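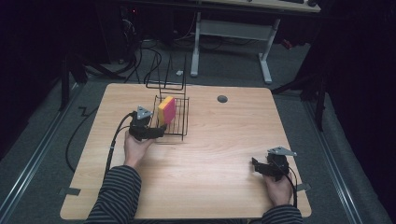

2 min read

Search tips, tools, rooms
Search

Sponge storage: what a machine can and cannot do at the sink

A sponge lasts longer when it stands on edge in a wire rack. Both broad faces get air and water drains from the bottom. Laid flat, it holds water on the underside and starts to smell.

Placing a sponge this way takes a person one second. For a two-jaw gripper it is a fair test. The sponge gives under pressure, the wires are thin and dark, and a light rack slides when pushed. Radu Dinu ran the job at the Zirnar workshop in November with an arm working on its own: 192 attempts, 81 sponges left standing. Most of the failures were tilted sponges. In 35 attempts the rack itself moved.

With a person holding the grippers the result is better, as the hand corrects for slip. One gripper can steady the rack at the lower front while the other does the placing.

If you want to try a machine on this chore, or just want a rack that stays put:

– Use a rack with tall loops at the back. A sponge needs something to lean on.
– Put rubber feet under the wire. On a smooth tabletop this matters more than the weight of the rack.
– Squeeze the sponge first. A full one sags in the jaws and drips on the way over.
– Pick a sponge with two colors. Cameras, and children, can then tell which side is which.
– Route cables over the table edge and tape them down.
– Close the jaws slowly. Stop at 8 mm of squeeze on a standard sponge.

Wringing out is still a manual job. So is wiping behind the faucet. Racks with a drip tray need the tray emptied daily, and the Zirnar arm was not tested on that.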